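Search tips and posts
Type here and press enter

Keeping a White Table White
Last updated 20th April
2 min read

I bought a white table three years ago and my sister-in-law laughed out loud at me. Fair enough! I drink coffee all day, I leave pens everywhere with the caps off, and I paint my nails wherever I happen to be sitting. But the table still looks good, and I don't baby it (much), so here's what I do.

Start with plain warm water and a squirt of dish soap. I mean it, try that first on everything. I keep a spray bottle under the sink, top it up when I remember, and wipe down after supper with a cotton cloth. The fluffy yellow ones leave lint and I've gone off them completely.

Coffee rings are my main trouble. A fresh one comes right up with the soapy cloth. For one that sat overnight, I mix baking soda with enough water to make a paste, dab it on, leave it for 10 minutes and wipe it away gently. Don't scrub! Baking soda is still a bit gritty, and a shiny top will go dull in that one spot, and then you'll see it every time the sun comes in.

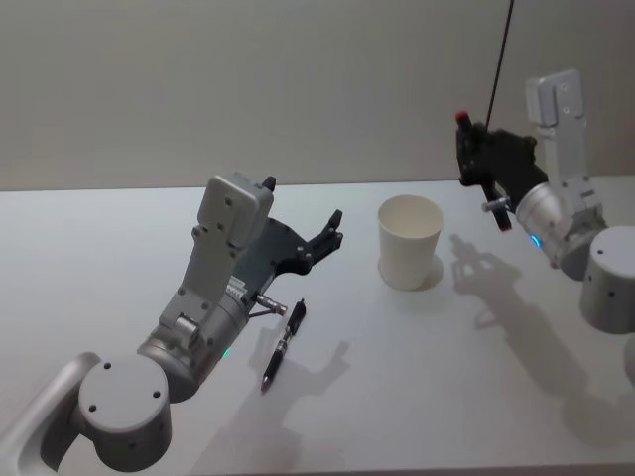 Ink is fussier. Rubbing alcohol on a cotton ball usually lifts ballpoint, but test it somewhere hidden, and skip it altogether on painted or varnished wood (I learned this on my mother's sideboard, sorry Mom). Blot, turn the cotton, blot again. If you rub in circles you just get a big gray cloud where you used to have a small line. Permanent marker takes a few rounds and a bit of patience, and open a window while you're at it.

My neighbor Nermin swears by white toothpaste for scuffs. I've tried it on the table legs and it did work, though I was picking dried paste out of the corners for days, so now I use a damp melamine sponge with hardly any pressure.

Please don't reach for bleach. I used it on my old kitchen table one July and it went yellow in a big patch by the window, and no amount of wiping ever brought it back. It lives in the garage now with paint cans on it.

Oh, and dry the table when you're done, especially along the edges and any seams. I use an old pillowcase.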